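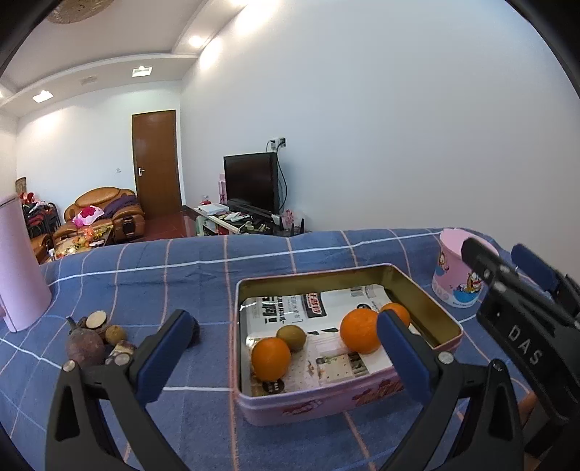 Offene Blechdose auf blau kariertem Stoff, innen mit goldfarbenem Rand.

Fistico – Pensionen und kleine Hotels in Drosholm und Jurkstead

Hallo und schön, dass du hergefunden hast! Fistico ist meine Sammlung von Unterkünften, die man in den beiden Orten ohne großes Budget buchen kann. Angefangen hat das als Tabelle für mich selbst, ich fahre jedes Jahr hin und hatte keine Lust mehr, dieselben Hauswebseiten immer wieder neu abzuklappern. Dann wollten Freunde die Tabelle haben, dann Freunde von Freunden, und jetzt liegt sie eben hier.

Was drin ist

571 Einträge, ein Eintrag pro Zimmertyp. Ein Haus mit Einzelzimmer, Doppelzimmer und Dachkammer taucht also dreimal auf. Wer nur Häuser zählen will, fasst bitte über das Feld haus_id zusammen (das vergessen fast alle beim ersten Mal, ich auch).

Die Dateien:
zimmer.csv – die Haupttabelle
haeuser.csv – Adresse, Ortsteil, Frühstück ja/nein, Aufzug ja/nein
notizen.csv – meine Bemerkungen, bis zu 200 Zeichen pro Haus
yeoman/ – die Skripte zum Prüfen und Zusammenführen

Die wichtigsten Felder in zimmer.csv

haus_id: Kürzel des Hauses, ändert sich nie, auch wenn der Besitzer wechselt.
ort: Drosholm oder Jurkstead.
preis_neben, preis_haupt: Preis pro Nacht für das ganze Zimmer, in Euro, ohne Kurtaxe. Nebensaison ist bei mir alles außer Juni bis August.
bad: eigenes, geteilt oder flur. "geteilt" heißt, dass sich zwei Zimmer ein Bad teilen, "flur" heißt Bademantel einpacken!
laerm: meine eigene Einschätzung von ruhig bis laut. In Drosholm sind die Häuser an der Hafenstraße fast immer "laut", die Lieferwagen kommen früh um fünf.
geprueft: der Monat, in dem ich den Preis zuletzt gesehen habe.

Woher die Daten kommen

Das meiste stammt von den Webseiten der Häuser und aus Aushängen, die ich vor Ort abgeschrieben habe. Bei 29 Einträgen habe ich angerufen, da gibt es schlicht keine Preisliste im Netz. Buchungsportale habe ich komplett weggelassen: Die Preise dort springen mir zu sehr, und mit den Nutzungsbedingungen wollte ich mich auch nicht herumschlagen.
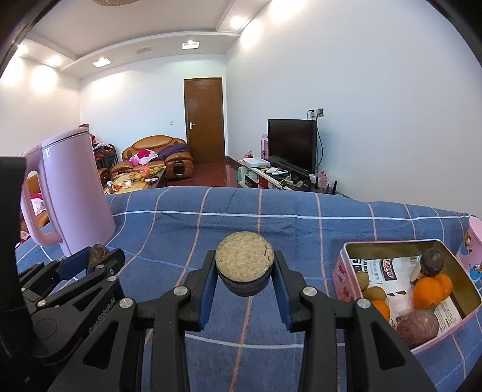

Wurzelgemüse im Anschnitt: innen blass, außen dunkelbraun bis fast schwarz.

Yeoman benutzen

Yeoman ist mein kleines Prüfskript. Du brauchst Python und sonst nichts. Im Ordner yeoman einfach python pruefen.py aufrufen, dann bekommst du eine Liste mit doppelten Kürzeln, fehlenden Preisen und Zimmern, die in der Nebensaison mehr kosten als im Sommer. Letzteres ist meistens ein Tippfehler von mir, in Jurkstead gibt es aber ein Haus, das im Winter tatsächlich aufschlägt (Heizung, sagte man mir am Telefon). Das steht auf der Ausnahmeliste.

Was nicht so gut ist

Jurkstead ist dünner abgedeckt, vor allem der Ortsteil hinter dem Bahnhof. Ferienwohnungen fehlen ganz. Preise für Kinderbetten habe ich irgendwann aufgegeben, jedes Haus rechnet anders. Und die Spalte laerm ist natürlich Geschmackssache – ich schlafe schlecht und bin da streng. Bitte baut daraus keine Rangliste der "besten" Pensionen, dafür sind die Notizen viel zu persönlich. Zum Vergleichen von Preisen nach Ortsteil und Saison taugt die Tabelle dagegen prima.

Version 2

Neu ist das Feld bad, vorher stand das irgendwo im Freitext. Außerdem sind die geschlossenen Häuser raus, sie liegen jetzt in alt.csv. Die Preise habe ich im April einmal komplett durchgesehen.

Mitmachen und Lizenz

Falscher Preis, neuer Anstrich, Frühstück abgeschafft? Schreib ein Issue und nenn mir bitte das Kürzel und den Monat, in dem du da warst. Fotos von Preisaushängen nehme ich gern, solange keine Gäste drauf sind. Daten unter CC BY 4.0, Skripte unter MIT. Antworten dauern im Sommer länger, da sitze ich selbst in Drosholm am Wasser.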